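Clellato Diary
Tuesday, by Boonsong Thaweesak
Print | E-mail

Warm again, and I spent the whole evening (well, up to 2 hours of it) sorting the ribbon drawer, which I've been promising to do since before July.

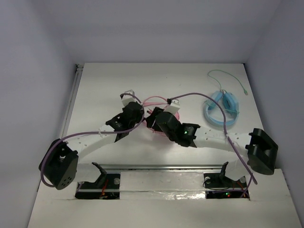

I do love a drawer that closes, and after tea I felt so pleased that I started on the buttons too! Bed far too late.
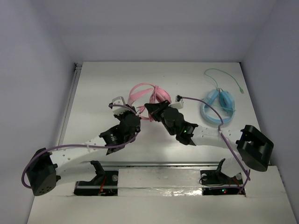 The pink one, all in a tangle

Recent entries
Soup for 4
Letter from Stępień
The button tin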